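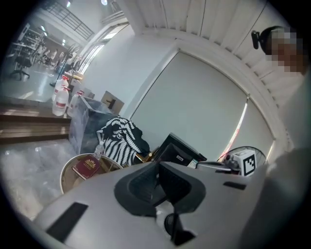 *The view from the wrist camera of a hand-held gripper, with the cube marker on top of the housing at right.*

The handling group at Noson has spent the past four months comparing hand-held grippers for use in recording manual tasks. The work is led by Melahat Özkan, who joined the group as a test engineer and now coordinates its hardware evaluation. Her colleague Leonardo Lo Presti is responsible for camera calibration and for the processing of the recordings. Both spoke with the newsletter in June about the purpose of the comparison, the methods used, and the recommendation the group intends to make to its partners.

Three devices were included. The Cavau is a two-finger gripper with a rounded shell and a single wide-angle camera. The Bortolotti is smaller and lighter, with an exposed linkage. The Camier was the last to arrive and is the only one of the three with a trigger that can be adjusted for hand size.

Ms. Özkan said that the group had at first planned to compare closing force and little else. "We had a force gauge and a schedule, and we expected to be finished quickly," she said. "After the first sessions it was clear that closing force was the least of our concerns. All three devices could hold the test objects. The differences were in what the camera recorded and in how tired the operator was by the end of the session."

Each operator was asked to perform the same tasks with each device: moving a bottle from one surface to another, picking up a closed book, folding a cloth, and placing a lid on a jar. The order of the devices was changed from one operator to the next. In total, 181 recordings were made. One was set aside when its file could not be opened, leaving 180 for analysis.

Mr. Lo Presti reviewed every recording. He described the main question as one of tracking. The position of the gripper must be known at every moment if a recording is to be useful for training an arm, and the devices arrive at that position by different means.

"With a cube marker, an outside camera can find the device as long as at least one face is turned toward it," he said. "It is a simple method and easy to check. When the marker is lost, you can see in the outside recording why it was lost. With a method that depends only on the wrist camera, you may have a smooth path that is wrong, and you will learn of it much later."

He added that markers had disadvantages of their own. Operators tended to cover them with a forearm when reaching across the body, and a bright lamp could wash out the printed pattern. In 13 of the recordings the marker was hidden long enough that the path had to be repaired by hand. Mr. Lo Presti said that most of these came from the cloth-folding task, in which the wrist turns over more than once.

The shape of the housing was another subject of discussion. On the Cavau, the shell takes up a large part of the lower image. Mr. Lo Presti was at first critical of this. "It seemed to me a waste of pixels," he said. "I have moved somewhat from that position. The shell does not move in relation to the lens, so it gives a fixed reference. If it shifts in the image between two sessions, the camera mount has come loose, and we know to calibrate again." He nevertheless asked that the camera be raised slightly in any future version, so that small objects remain in view for longer as the fingers approach them.

Ms. Özkan placed more weight on comfort. She reported that operators preferred the Bortolotti in short sessions, on account of its weight, but that several complained of the linkage catching on the cloth. The Camier received the best remarks for its trigger and the poorest for its cable, which leaves the body close to the wrist. "An operator who is thinking about the cable is no longer doing the task in a natural way," she said. "We want recordings of people folding cloth. We do not want recordings of people avoiding a cable."

Asked whether the tests should have been carried out against a plain background, Ms. Özkan said that the group had considered this and decided against it. Furnished rooms, with glass, reflective floors and uneven light, are closer to the conditions in which the partners expect their arms to work. Mr. Lo Presti agreed, although he noted that reflections had lengthened his part of the review considerably.

The group will recommend the Cavau for general recording and will suggest that the Camier be tested again once its cable has been moved. The Bortolotti will be kept for short demonstrations and for training new operators. Ms. Özkan stressed that the recommendation concerns recording only. Whether a policy trained on these recordings performs equally well on a fixed arm is a separate question, and one for which the group does not yet have results.

Mr. Lo Presti is preparing a written procedure for calibration, to be shared with the partner sites before the next round. It will include a check of the marker at the start and end of each session and a standard form for noting changes to the camera mount. The cloth-folding task will be repeated with a second outside camera, placed on the operator's opposite side.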